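Ticket 1306: photos upload fine, then vanish from my Drorner album

Opened by Heather Tawhiri

Hi all, me again, sorry! I've been putting my recipe album together on Drorner (over 2000 photos now, I know, I know) and since the January update anything I add from my phone shows up for a minute or so and then goes. The counter at the top still goes up, which is the maddening bit. My laptop is fine, same account, same wifi.

Tried so far: logged out and in, cleared the cache, took the app off and put it back on. I also turned off the Muvby backup in case the two were squabbling. No change. This morning's lot went up at 8 and were gone before I'd made my tea. 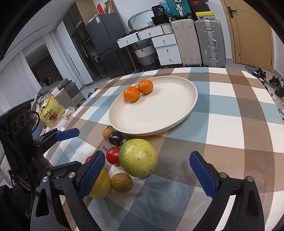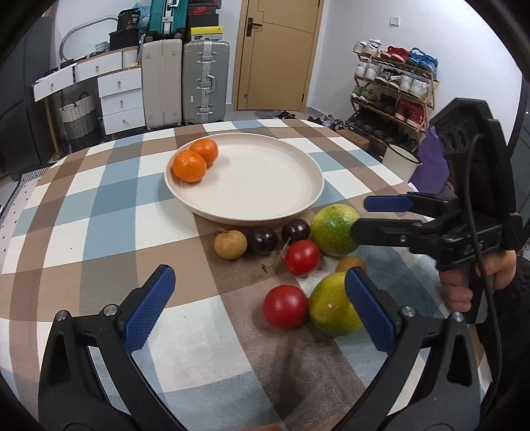 Fruit on the checked tablecloth.

Update: Jaanus Venckus asked me to look under Sync > Hidden items and oh my word, there they all were, 40 of them! It had switched "hide near matches" on by itself. I've turned it off and the old ones are back, but new ones still land in Hidden until I restart the app. Is that the same bug Tormod Grønli logged? Happy to send the log file if someone tells me where it lives.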